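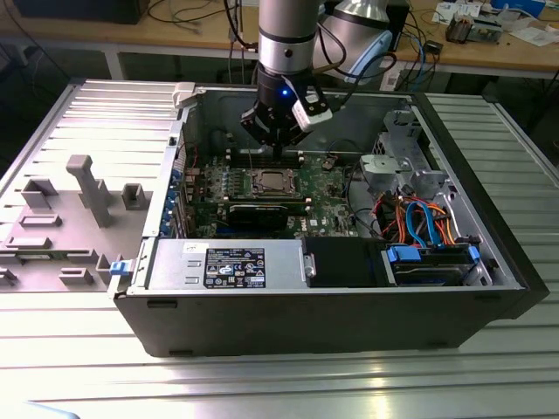

I run a small refurb shop in Amerside and every August some vendor tells me I can stop paying people to strip office desktops. This year it's a firm called Clotar, and the pitch is memory swaps: arm goes in, stick comes out, next machine. We did 2,190 towers last year, so yes, I'd love it to be true. But look at what the arm has been handed. The side panel is already off and lying flat, the case is on its side, there's no cooler on the CPU socket, and the fingers have a clear drop to the memory slots. On my bench getting a machine to that point IS the job. A kid with a screwdriver does the RAM part while talking about lunch.

So has anyone here seen one of these do a whole teardown, start to finish, on a box it hasn't met before? I don't mean a video with cuts in it.

Posted by slotload, 7:12 am

Re: Can a robot strip a desktop yet?
Posted by Lizelle Steyn, 7:40 am

I think you're being a bit hard on it. Seating a stick of memory takes a fair push, and you have to feel both ends go in. Getting an arm to do that without cracking a board is real work. Nobody starts with the whole teardown.

Re: Can a robot strip a desktop yet?
Posted by slotload, 7:58 am

Sure, but they want to sell it to me now. If it's research, call it research and I'll cheer. The quote has "bench ready" in the first line.

Re: Can a robot strip a desktop yet?
Posted by oldcrimper, 8:31 am

Cables. That's my whole answer. A slot is always in the same spot on the same board. A SATA lead is wherever the last guy stuffed it. I've pulled drives where the power lead was zip-tied to the cage, and one where it was hot-glued. Show me a gripper that gets a drive out from under that and we can talk.

Re: Can a robot strip a desktop yet?
Posted by Thabiso Cele, 9:05 am

I worked on the line at Ngcobo for a while, where we had two arms doing hard drive pulls. Same model of tower all day, clip-in drives, no screws. They were slow but they didn't stop for lunch. The trouble was the person standing next to them. We opened the case, laid it down, moved the wiring, then cleared the jam when a clip didn't let go. My best shift was 23 machines with the arm. I could beat that alone before the first break.

Also look at that Dell. Blue clips on the drive, blue latches for the cards. It was built so people could get in fast. Of course you'd pick that one. Try a slim home PC with a hidden screw under a sticker.
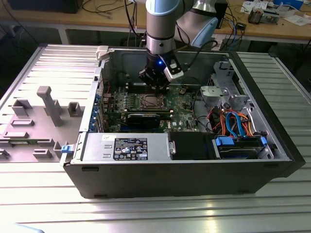 Re: Can a robot strip a desktop yet?
Posted by Lizelle Steyn, 9:22 am

Thabiso, fair, but the wiring in there isn't tidied away for a show either. There's a whole bundle of orange and blue cable looping up from the drives. And the fingers are pointing straight down at the board with the case walls on every side. It's a tight place to work. I couldn't get my own hand in some of those without skinning a knuckle.

Re: Can a robot strip a desktop yet?
Posted by oldcrimper, 9:30 am

The bundle's over by the drives. The gripper's over the board. Wake me when it goes for the bundle.

Re: Can a robot strip a desktop yet?
Posted by slotload, 12:15 pm

Called Clotar. Asked how many different cases it can handle and got "the library is growing." Asked who opens the case and got "your operator." They did offer a month's trial if I pay for the table and the install. I have 479 towers in the back right now from a school and I'm guessing there are a dozen kinds in there - probably more.

Re: Can a robot strip a desktop yet?
Posted by Thabiso Cele, 12:47 pm

Take the trial, but pick the machines yourself. Don't let them choose.

Re: Can a robot strip a desktop yet?
Posted by lidine_repairs, 1:20 pm

We're called Lidine, not that it matters. Has anyone priced a cordless driver and a decent stool lately?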